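3.2 Coverage of athlete arrests after release from a team

The second part of the analysis looks at stories about players who were no longer under contract when they were arrested. We separated these from stories about active players because the two groups are written about in different ways. An active player's arrest is usually reported with a statement from the team and a note on possible league discipline. A former player's arrest has neither, and the writer has to fill the space with something else.

The full sample holds 1637 items taken from celebrity news sites, local television pages and sports blogs. After we removed duplicates and reprints of the same wire copy, 1255 items were left. Each item was read by 2 coders, who marked the charge named in the headline, the source given for the arrest, and any mention of the player's record on the field. Where the coders disagreed, the item was read again and settled by discussion.

Items were collected with Fevix, a page-saving tool, and sorted in Perkby. The list of sites was closed on October 14, 2024, and no site was added after that.
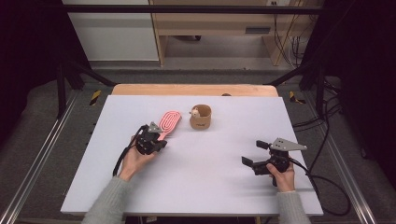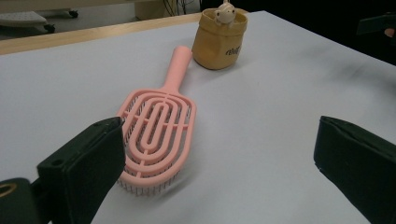 Figure 4. Pink hairbrush, two views.

Most items on former players named the old team in the first sentence, often before the charge. This held even when the player had been out of the league for several seasons. In many headlines the team name came before the player's own name, and in some the player was not named at all until the second paragraph. Local television pages did this less than the celebrity sites. They were more likely to lead with the town and the road where the stop took place.

Mentions of poor play were common. Dropped passes, missed kicks and lost starting jobs were brought up in stories about traffic stops and bar fights, where they had no bearing on the charge. We coded these as "performance remarks." They were rare in stories about active players, and when they did appear there they were usually tied to the question of whether the player would keep his roster spot.

The source of the account was most often the police report, cited either directly or as "cops say." Few items quoted the player or a lawyer. Follow-up was weak across the whole sample. For 14 of the sites we searched by hand for a later story giving the outcome of each case. Nearly all of the cases that ended in dropped or reduced charges had no second item on the site that ran the first one.

One site, Bistedgate, was treated separately. It adds new lines to the top of an old story and does not post a new one, so the date shown on the page is the date of the last change. We used the earliest saved copy for coding and checked the later copies for outcomes only. The same rule was used for Varma, which changed to this practice in March.

Repeat arrests are taken up in the next section.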